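Tetham Workshop Notebook
December, entry 9
Subject: Glaze adhesion on the Gedura stoneware, second firing
Recorded by Pascal Wunderlich

The second batch of test tiles came out of the kiln at 7 this morning. The tiles coated with the Brender recipe show crawling along the edges, as the first batch did. The Fung recipe held on every tile and will be carried forward.

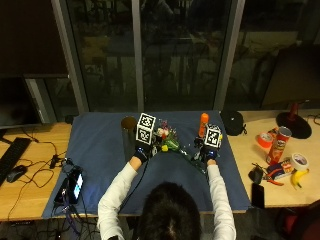
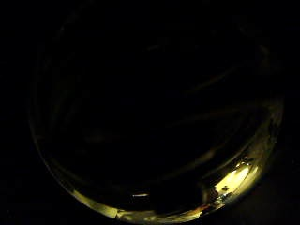
Shih-chieh Cheung disagreed with the reading of the Brender results and asked that the objection be entered here. In Cheung's view the glaze was applied too thick, and the recipe should not be set aside until a thinner coat has been tried. The point is accepted. Tile 407 was visibly heavier at the lower edge before firing – this was noted on the kiln sheet and then overlooked.

Revised plan: sieve the remaining Brender slip again, thin it with water and dip for a shorter count. Bisque temperature stays at 1,000 degrees Celsius. Clay body unchanged.

Hoi-yan Tsai has the kiln reserved through the afternoon. The cone packs are nearly used up and must be reordered under the Gedura account. Weights of the new tiles, before and after dipping, go on the next page.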